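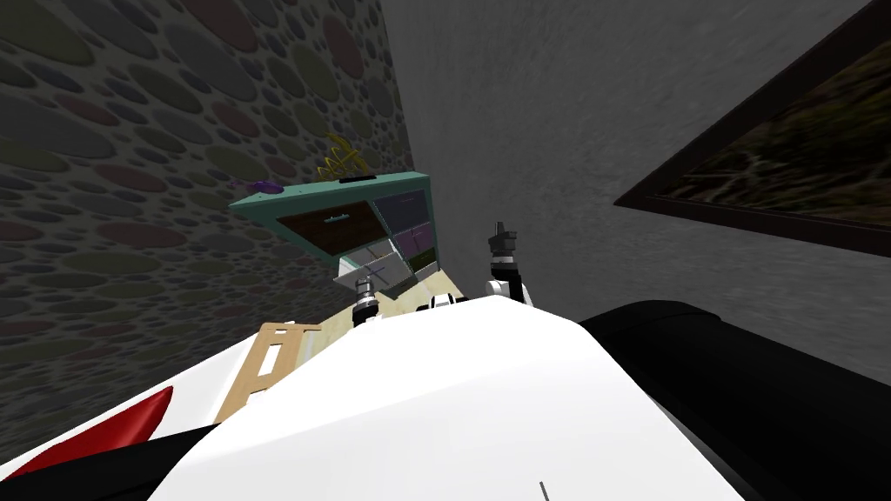

Neltavton Wallpaper Hire Desk and Sample Library
Frequently asked questions

How do I borrow a sample book?
Come in with your library card or a driver's licence. You can take home two books at a time for nine days. Loose samples are yours to keep, up to 30 per household each year.

How many patterns do you hold?
At the last stocktake we had 3,112, including discontinued ranges. Discontinued papers are stamped on the back. We can't order those in, but Lachlan Katene keeps a list of part rolls that customers want to sell and will look one up if you ring before noon.

How many rolls will I need?
Measure the full width of each wall in metres and the height from skirting board to ceiling. A standard roll is 53 cm wide and 10 m long. With a ceiling of 2.4 m you will get four drops from a roll if the pattern has no repeat, and often three if it does. Don't subtract doors and windows unless they take up most of the wall.

What is a pattern repeat?
The distance before the design starts again down the length of the roll. Our labels give it in centimetres. A large repeat means more waste, so add a roll.

Can I paper one wall and paint the rest?
Yes, and plenty of people do. Paint first, let it cure for a week, then hang the paper. Run the paper 5 mm past an internal corner and trim it back with a new blade. Corners in older houses are rarely plumb – hang your first drop to a level line, never to the corner.
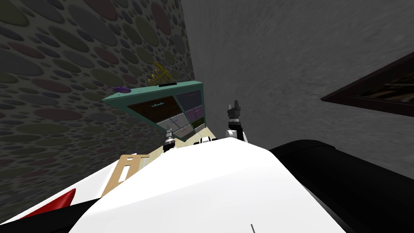

If the trimmed edge lifts later on, a thin line of border adhesive under it will hold. Wipe the painted side straight away, as dried adhesive leaves a shiny mark.

Do I need to take the old paper off?
In nearly all cases, yes. Score it, soak it with warm water and leave it for 15 minutes before scraping. Hire steamers are kept behind the desk and go out on Saturday mornings. Houses built before 1970 may have lead paint underneath, so test before you sand anything.

Which paste should I use?
Check the label on the roll. Paste-the-wall papers go up with ready-mixed paste. Traditional papers are pasted on the back and left to soak for the time shown on the label. Use the same soaking time for every drop or the pattern won't line up.

Can I return unopened rolls?
Yes, with the receipt, if they were ordered through us. Grakska papers are printed to order and can't come back.

Do you hang wallpaper?
No. We have a list of local paperhangers at the desk. Get a written quote and ask whether wall preparation is included.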